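Soft goods, hard fingers: choosing a hand for household handling

By Siu-ming Leung
9th October
5 min read

Cloth remains an awkward load for a robot. A rigid part has a shape the controller can store; a towel has a different shape each time it is put down. Manufacturers of end effectors tend to quote payload and grip force, and neither figure says much about whether a hand can lift a single layer off a covered table without taking the table covering with it.

The comparison reported here began in July at Brollden, a small integrator that fits out handling cells for laundries and care homes. Two end effectors were under consideration. The Kinnear is a parallel gripper with flat jaws and a stroke long enough for most packaged goods. The Dusness is a multi-fingered hand with rubbery tips. Both were mounted on the same arms and driven through the Nanska controller, so that differences in motion planning could be left out of the result.

Flat jaws, predictable faults

The Kinnear needed the least setting up. It was calibrated in 11 minutes and held that calibration through the working day. On boxes and other upright goods it did what the data sheet said it would. Its approach path is simple, and an operator can predict where the jaws will close.

On fabric the limits were plain. The jaws have to come down either side of a fold, and a towel lying flat offers no fold. The operators had to program a short drag to raise one, and on a textured table covering the drag often moved both layers. Lowering the approach height improved the pick but brought the jaws into contact with the table. The controller treated this as a collision and stopped the arm, as it should.

Fingers and their overheads

The Dusness approaches the same task by pressing one fingertip on the cloth and drawing another towards it. The pinch is made where the cloth bunches. Tip friction matters more than force here, and the gain on the force loop was reduced twice before the hand stopped pushing the towel away from itself.

Calibration is slower. Each finger is zeroed separately, and the routine must be repeated after a tip is changed. Brollden allows three spare sets per hand. Tips pick up lint from microfibre and lose friction as they do so, so they are wiped between runs.

The test layout was kept deliberately mixed. A bound yellow microfibre towel was the target, with a jelly cup, a woven coaster, a wire stand and a box of Oreo cookies among the items behind it. Reflective, soft and printed surfaces all trouble a depth camera in different ways, and thin silver rods are a stern test of any segmentation model. 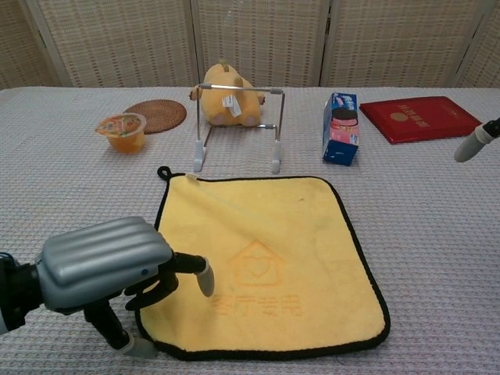 Control and cost

The Nanska controller accepts either end effector, but the Dusness uses eight channels for finger control alone. Cells with older input cards will need an upgrade. Cable routing also deserves attention at the wrist, where a tight loop can disturb the force reading.

Brollden has specified the Dusness for textile stations and kept the Kinnear for cartons. A second round of trials will look at damp cloth, with the force loop sampled at a higher rate and a softer tip compound.

We use cookies to improve your experience on this site. Manage your preferences or accept all to continue.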